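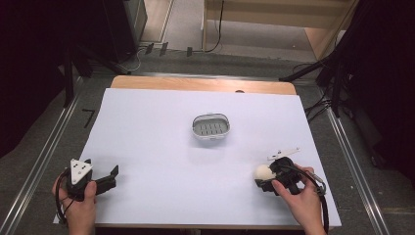 The hardest part of the job is learning to do it slowly, according to one of the packers who has spent the past two months teaching it to a machine. Your hands know what to do, she said at a staff meeting in the Clornbridge plant, and then you pick up the grippers and it feels like the first day at work again.

She isn't complaining. She was one of the first to put her name on the sign-up sheet in May, when the company asked who on the packing floor would like to spend part of the week showing a robot how small goods are handled. The sheet filled up before the lunch break was over, and a second one had to be taped underneath it.

Clornbridge packs household and leisure goods for mail order: soap dishes, sink strainers, table tennis balls, egg cups, all the light and slippery little items that have always been picked and placed by hand. Larger boxes have moved through the building on conveyors for years. The small stuff never did, as every piece is a different shape and a new one turns up with each catalog.

Under the new project, called Dirach, the people who know those pieces best are the ones doing the teaching. A packer stands at a small wooden table with a gripper in each hand and does an ordinary task, such as picking up a ball and setting it down in a dish. The grippers carry white marker plates with black dots, so the position of each hand can be followed through the whole movement. Then the packer puts everything back and does it again. A full session is 100 repeats, with a rest after every 30, and the last 10 are done at whatever speed the packer likes.

That last part was the packers' own idea, and it's a good one! The engineers from Wereck, the firm supplying the arms, had asked for one steady pace all the way through. People on the floor pointed out that no one packs at one steady pace, and that a person who is in a hurry takes hold of a ball differently from a person who isn't. Wereck changed the session plan the same week.

It is a pleasure to see how much of this project has gone that way. Packers have argued, usefully, over whether you should take a soap dish by the rim or across the middle, and whether the left hand ought to wait open over the table or stay back out of the way. (The day shift says over the table. The evening shift has other views.) Tricks that used to pass from one person to the next on a quiet afternoon are being said out loud and written down, and several people with many years at the benches have been surprised to find how much they had to say.

So what changes for them? Quite a lot, and not all of it is settled. The first arms are due to start on the small-goods line once the teaching sessions are finished, and will take over the plainest work, the long runs where the same two items go into the same box for hours on end. Those are the runs that leave people with sore wrists, and few at the benches say they will miss them. Mixed orders, gift wrapping, breakables and returns will stay with people.

The company has said in writing that no one on the packing floor will lose a position or any pay because of the arms. It has also created a new job, line trainer, with 3 places to begin with. Trainers will show the arms each new item as it comes in, check what they do with it and step in when they get it wrong. All 3 places are to be filled from the floor, and teaching sessions count toward the training for them. Time at the table is paid at the normal rate plus a small extra for each session completed.

There are worries as well. Some of the packers want to know what happens after the first year, when the written promise comes up for review. Others have asked who may use the recordings of their hands, and whether they could be used to compare one worker's speed with another's. Clornbridge's answer to the second question is no: recordings are stored by session number, without names, and supervisors can't open them. On the first, staff have been told that talks will start well ahead of the review date. Several people at the meeting asked for a firmer date than that, and management agreed to come back with one.

The grippers themselves have had a round of improvements. Early on, the handles were too thick for smaller hands, and packers were going home with tired thumbs. A slimmer handle arrived 2 weeks later, and the cable now leaves from the back of the gripper, where it stays clear of the fingers. The next request on the list is a higher table for the taller members of the evening shift.

Teaching sessions continue through the summer in the room behind the packing floor. Staff at the company's other site, on Parisi Road, can sign up starting this month, and packers there who would like to try the grippers first may drop in between shifts – no need to book.

July 2019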